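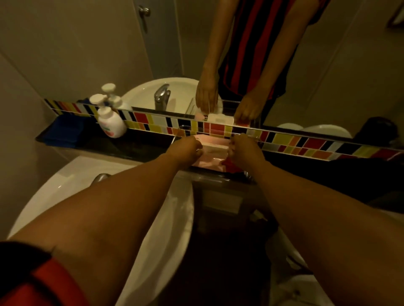

Pink packet in its clear holder, beside the basin.

Using Dew Point and Wind Forecasts Around the House
By Bernadette Fleury
Updated 2025-03-17

Most household advice on ventilation refers to relative humidity. It is the figure printed on cheap indoor meters and quoted in most weather apps, and for domestic purposes it is the less useful of the two available. Relative humidity changes whenever the temperature changes, even if no moisture enters or leaves the air. A bedroom can show a higher reading at dawn than at bedtime simply by cooling down.

Dew point is the temperature at which the air would reach 100 per cent relative humidity if cooled at constant pressure. It depends on how much water vapour is present and very little else, so an indoor dew point and an outdoor dew point can be compared directly. Most forecasts give it hour by hour, often on the detailed page or behind a settings menu.

When to open the windows

Compare the outdoor dew point with the indoor one. If the outdoor value is lower, opening windows will dry the house. If it is higher, opening windows will add moisture, however fresh the air may feel.

Rain is not a reliable guide. On a cold, wet day the outdoor air may be close to saturation and still have a dew point of 4 °C. Once it has been warmed to room temperature, that air is dry. A warm, muggy day in July with no rain at all may have a dew point well above that of a cellar or a north-facing store room, and airing those rooms in the afternoon will wet the walls.

For cold rooms in summer:
Air them early in the morning, when the outdoor dew point is usually near its lowest.
Close them before the late morning.
Keep the internal door shut while the rest of the house is open.
Leave them closed on the day a warm front passes, and check the forecast again the following day.

In winter nearly any hour will do, and a short, wide opening is better than a window left on the latch. Wide opening exchanges the air before the walls and furniture have lost much heat. A window on the latch all day cools the reveal around it, and that is where black mould generally starts.

Finding the coldest surface

Condensation forms on a surface when its temperature is at or below the dew point of the air touching it. If the indoor dew point is 14 °C, a pane or wall at 14 °C will begin to mist. The room temperature in the middle of the floor has little bearing on this.

An inexpensive infrared thermometer is adequate for locating cold spots on painted plaster. It reads badly on bare metal, mirrors and glossy tile, which reflect heat from elsewhere. Put a piece of matt masking tape on the surface, wait a few minutes and measure the tape.

Take the readings at dawn after a clear, still night. Cloud slows the loss of heat from roofs and outer walls, so a survey made after an overcast night will make the house look better insulated than it is. Check the upper corners of outside walls, the strip behind wardrobes, the ceiling above the eaves and the floor edge beneath any large window. Note the outdoor temperature beside each set of readings, as they mean little without it.

Where one spot is consistently colder than its surroundings, move furniture clear of it so that air can circulate. Lined curtains should stop short of the sill, or the glass behind them will run with water on cold mornings.

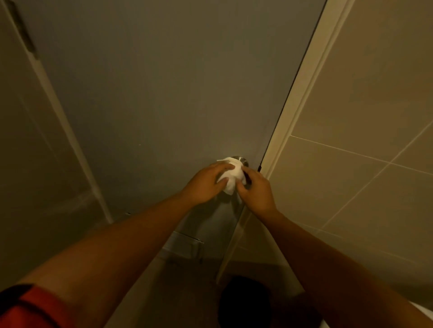 Extractor fans should be judged by the drop in dew point after use. A fan can be noisy and still move very little air, usually because the external flap has stuck or the duct sags and has filled with water. Note the dew point before a shower, run the fan with the door closed and the undercut clear, and see how long the reading takes to return to its starting value. Repeat after cleaning the grille. If there is no improvement, inspect the duct in the loft. It should be insulated and should fall slightly towards the outside wall.

Strong wind against the outlet will reduce the flow. If the fan seems weak only on certain days, look at the wind direction for those days before replacing anything. A cowl turned away from the prevailing wind is cheaper than a new fan.

Checking an indoor meter

Meters drift, and two bought together often disagree. The usual check is the salt test:

Put a tablespoon of table salt in a bottle cap or egg cup.
Add water a few drops at a time until it resembles wet sand. There must be undissolved salt and no pool of liquid.
Place it with the meter in a clear, sealed food bag, with the two kept apart.
Leave the bag overnight at a steady temperature, out of the sun.
The meter should read 75 per cent.

Write the error on a label and stick it to the back of the case. A Kusari meter with an adjustment screw can be corrected directly, but turn the screw only a little at a time and run the test again. Meters without adjustment are perfectly serviceable as long as the error is known. Discard any that fails to settle.

Do not keep the meter on a windowsill, over a radiator or on an outside wall. An inside wall at chest height is suitable. If it must be near a kitchen or bathroom, allow it time to recover before relying on the reading.

Drying laundry by the forecast

Three quantities matter: sunshine, wind, and the gap between air temperature and dew point. The last of these is the one most often ignored. A wide gap means the air can take up water readily. When the gap closes, drying stops, and late in the afternoon it may reverse. Bring washing in before the two lines meet on the hourly chart, even if the sky is clear. A clear evening cools quickly and dew will settle on cotton well before dark in autumn.

A breezy, overcast day with a wide gap will dry towels faster than a still, sunny day with a narrow one. Hang heavy items end-on to the wind and leave space between them.

Laundry dried indoors should go in one closed room with the window open or a dehumidifier running. Compressor dehumidifiers lose capacity in cold rooms and spend part of their time defrosting. In an unheated utility room a desiccant model is the better choice, at a higher running cost.

Gutters and rainfall totals

Annual rainfall is of limited use in deciding whether gutters are large enough. Our own site receives nearly 900 mm in a year, and most of it arrives so gently that a half-blocked gutter copes. Overflow occurs in short, heavy bursts, so it is the intensity in the radar forecast that should prompt an inspection.

Clear gutters after leaf fall and again in spring. Flush them from the end furthest from the downpipe. Water that stands in the channel after flushing indicates a bracket that has dropped, and the low point can be marked with chalk from the ladder. Do not carry out this work in gusty conditions. Look at the gust figure in the forecast as well as the mean wind, for the mean can be modest on a day when the gusts are not.

A reader, Amado Dalisay, writes that his downpipe overflowed at the hopper after every thunderstorm and at no other time. The cause was a ball of moss sitting loose in the hopper, which floated clear in light rain and was drawn into the outlet under heavy flow. A coarse mesh over the hopper cured it. The mesh itself needs brushing off after storms.

Frost and outside taps

The minimum in a forecast is an air temperature taken at about head height. On a still, clear night the ground and anything lying on it can be several degrees colder, so a forecast minimum of 4 °C does not rule out ground frost. Drain hoses and lay them downhill with the couplings open. Close the internal stop valve for the outside tap, then open the tap and leave it open, so that any water remaining has room to expand.

Foam tap covers slow the loss of heat but supply none. They are worthwhile for a single night and of little use in a long freeze unless the pipe behind them is isolated and drained.

Keeping a record

A notebook by the back door is sufficient. Enter the date, indoor dew point, outdoor dew point, wind direction and anything observed, such as misted panes or a damp smell in the cupboard under the stairs. Take the entry at the same time each day. After one winter the pages will show which wind brings damp into which room, and repairs can be put in order accordingly.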